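Planner notes: grasp scoring, contact margins and the new replay tool

Thursday, September 24, 2026

12 shares | 3 comments

The Cloler planner moved to its second scoring model this month, and the simulation queue has been running against it since the merge. Most of what follows concerns people who write tasks or read the failure logs. If you only consume the nightly numbers, skip to the part on replay.

Until now the planner ranked grasp candidates on two terms: wrench quality at the contacts, and distance of the arm from its joint limits at the grasp pose. Both are computed before the object moves. Neither says anything about what the hand has to do afterwards, and the logs from March onward show the cost of that. A grasp would score well, lift cleanly, and then leave the planner with no reachable placement pose that kept the fingers clear of the support surface. The planner then did one of two things. It replanned from the lifted state until the timeout, or it accepted a placement with the fingertips inside the collision margin and let the controller sort it out.

The new model adds a placement term. For each grasp candidate, the planner samples 10 goal poses for the object, solves inverse kinematics for the hand at each one, and scores the candidate by how many of those poses pass the clearance check. Candidates where none pass are dropped before ranking. The sampling is seeded from the task ID, so two runs of the same task see the same goal poses. Please keep it that way in local branches — comparisons between runs are useless otherwise.

Cost was the main objection in review. Solving the extra poses for every candidate was too slow, so the candidate list is now cut to 500 by the old two-term score first, and only the survivors get the placement term. Nandini Pillai tested the cut against the uncut list on the regression tasks and found the same top-ranked grasp in all but a handful of them. Those tasks all involve long objects held near one end, where the old score is a poor guide. They are tagged in the tracker and will stay on the uncut list until the prefilter is fixed.

Contact margins changed at the same time. The collision checker used a single margin for everything, which made it impossible to plan a low placement without either disabling the check or accepting false contacts. Margins are now set per pair: hand to held object, held object to support, hand to support, and arm to everything else. Defaults are in the task schema. Tasks that set the old global value still load, but they print a warning, and the value is applied only to the arm pair.

Stacked supports need particular care. A task file that names only the table as the support will treat any board or plate lying on it as an obstacle, and the planner will refuse to lower an object onto it. List every surface the object is allowed to touch.
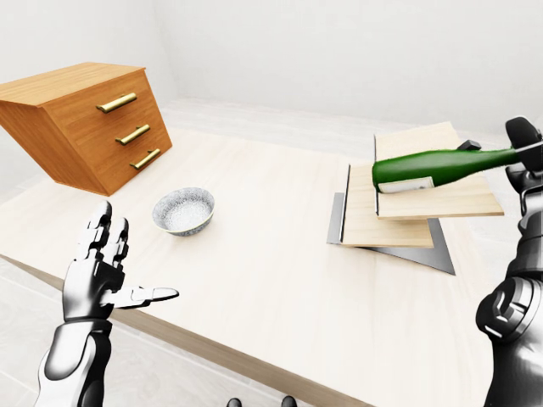 Replay is the other addition. Brerkoseck can now load a planner trace and step through it with the simulator state restored at each decision point, including the rejected candidates and the term that rejected them. Previously a trace held only the chosen path, and working out why a grasp had been passed over meant rerunning the task with verbose logging and hoping for the same order of events. Traces are larger as a result. The writer keeps the last 2,000 decision points per run and discards older ones, a limit that can be raised in the config.

Two known problems. Replay does not restore the random state of the perception noise model, so object poses can differ slightly from the original run after the first step. Turn noise off when comparing paths. Second, the Fimow exporter still writes traces in the old format, and Brerkoseck opens them without complaint but shows an empty candidate list.

The regression set now stands at 1,408 tasks, all converted to per-pair margins. The Mahlangu task pack has not been converted and should be run on the previous planner tag for now. Anyone holding a private task set can use the conversion script in the tools directory; it edits files in place, so commit first.

Next item on the list is the prefilter for long objects. Traces that show a bad cut are welcome, preferably with the task file attached.

3 comments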